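Subject: Re: [arm-users] wrist cable keeps tugging on the camera bracket
From: Manuela Ferraro

On a June evening a list member wrote:

> I've got the wrist camera on its printed bracket and it works fine until
> the last joint goes past a quarter turn. Then the image starts to creep.
> Calibration was good in the morning and off by the afternoon. I've
> reprinted the bracket twice, thicker each time, and it made no difference.
> Is it the plastic? Should I give up and have one machined in aluminum?
> Also, how often do you all redo the hand-eye calibration?

Don't order the aluminum yet! I went down exactly this road with the arm we call Prillau (all our arms are named after places, don't ask me who started it) and I ended up with three very sturdy brackets and the same drift as before.

My money is on the cable. If it's tied down too close to the camera, then every time the wrist turns it pulls on the bracket a tiny bit, and the bracket gives, and the screws under it work themselves loose over a few hundred moves. Ours had done 2518 cycles on the fabric-handling job when I finally put a wrench on the screws, and one of them came out with my fingers. So check those first, before you change anything else.

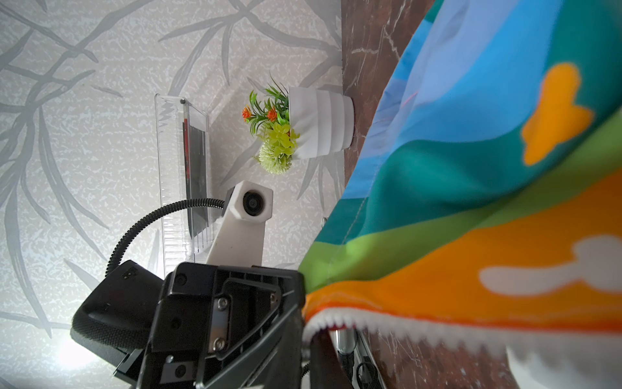
What I do now is leave the cable enough slack to make one easy curve, then anchor it further back and never on the bracket itself. To find the right length, jog the last joint slowly to both ends of its travel with the cable held on by nothing but tape. Watch the spot where it leaves the mount. If it goes straight at either end, give it more. If it flops in front of the fingers, you've gone too far the other way. I landed on 110 mm of extra, but your arm isn't my arm, so please don't just copy that.

For the screws, back them out one at a time, wipe the threads, put a small drop of the removable threadlocker on each (the removable kind!! I had to drill one out at Budcombe and it ate a whole afternoon), then snug them up by turns so the plate sits flat. If the bracket bolts straight through plastic, put washers under the heads. Printed parts creep under a tight screw and then you're loose again even though nothing turned.

While you have it all open, look at the sleeve too. Ours had a shiny patch where it rubbed on the gripper body, and the wire inside was next. Clalik sells a split sleeve you can put on without unplugging anything, and it's held up well for me so far.

As for calibration, I redo it after anything on the wrist has been touched, and otherwise I just run a quick check. I send the arm to one saved pose, look at a printed target taped to the bench, and compare where the corner lands with the number I wrote down last time. Mine should come up at 789 across. If it's off by more than 2 pixels I go looking for a loose screw, and only after that do I recalibrate. If you recalibrate first you just bake the looseness into the numbers and it comes back to bite you the next day (ask me how I know).

One more thing, and I should have put it first. Soft stuff can snag the cable. When we handle cloth I have the arm come in with the camera side away from the bulk of it, even though the path is longer. Sorrentino has a nice write-up of their approach angles in the list archive, somewhere under "drape" I think.

Could you post which way the image creeps? If it's always the same direction as the wrist turn, that's the cable for sure. If it sags downward no matter what, then I take it back and we can talk about your bracket.

Manuela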